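2018-08-14

Hand trials, second go 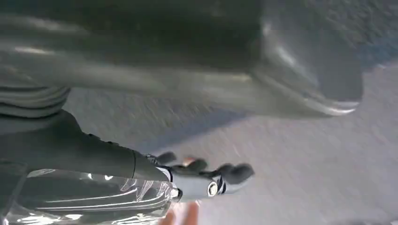
Up early, in before the heating had clicked off, wanted the whole morning on the three-finger hand before Bontu needed the bench. Got most of it. Notes before I forget.

Clakoteck hand first. Fingers open and curl nicely now, no more of the shudder we had on the old firmware. Controller is the Cakent one, still slow to wake up, 4 seconds from power to first move. Put it on the slow profile and ran it on the soft stuff. Cups fine. Sponge fine. Small box fine if it comes in flat, poor if it comes in on a corner – the outside finger gets there first and shoves it away. Same as last week then.

91 good picks before lunch. Didn't write down the misses properly, my own fault, must do a sheet with two columns and a pen on a string.

Then swapped over to the Nguyen-Tran two-finger one to compare. Quicker, no question. Closes with a snap and you know where you are with it. But anything round and it just squirts out, and anything bendy gets a crease. Bontu likes it better. I don't, or not for this job. We had a bit of a row about it over sandwhiches, friendly enough. She says speed is what they'll look at in September and she may be right.

Wrist camera: everything smears when the arm turns. Tried the shorter exposure, picture went dark. Tried slowing the wrist instead, much better, but then the cycle time goes up and Bontu gives me the look. Ask Brinden if they do the camera with the faster shutter, and if it fits the same 2 screws. Email tonight. No, tomorrow.

Afternoon mostly lost to a cable. Kept dropping the hand halfway through a run, swapped the plug, swapped the port, in the end it was a loose pin at the controller side. An hour and a half gone on that. Crimped a new one, held for the rest of the day.

Want to set the long run off on the three-finger, 1,000 closes, nothing in it, just to see if the fingertips wear. Needs somone here though so not overnight.

Home late, beans on toast, hands still smell of contact cleaner. Ring Mum.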